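Search this site Enter keyword Go

ROBOTICS CLUB NEWS
2018-01-11

Quick one before the bus. Skustdale robotics is back in the basement lab and the handover task is eating everybody's evenings. Rules for the July meet came out over break: arm picks up a part, brings it to a person's hand, lets go. No dropping, no pinching. 300 points for a clean run, 10 off for every touch on the table.

Nalano team is doing all of it in simulation first. Gus Abernathy built the room, door handle and sofa and all. Took him most of the holidays. Open hand coming in from one side, palm up, black gripper with the ridged cylinder just over the white table.

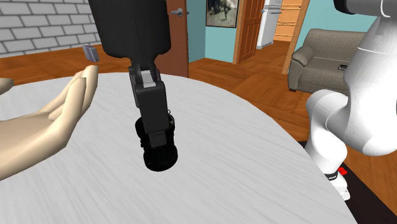 Render: Nalano team / Skustdale Robotics Club

Still to do: shadows (none under the cylinder yet), the little gray block hanging in midair, and the release timing, which is the big one. Desmond Pettigrew wants 14 good handovers in a row before anyone touches the real arm. Best so far is six. Then somebody changed the grip force and didnt write it down. Please write it down!!

Brannigan team, your log sheets are overdue. Also overdue, the loaner laptop.

Money: the Hositz grant came through, $800. Goes to finger pads and a new power supply, whatever is left goes to bus fare for the meet. Reciepts to Desmond, not to me.

New members welcome any time, no coding needed to start. Bring a charger, we are short on them.

Shares 10 | Comments 3

marcyk: Is the sim file on the club drive? Only finding the old one with the square table.

gus_a: Uploading tonight. Block is a known bug, leave it alone please

Teds Mom: What time is pickup now? The old page says two different things.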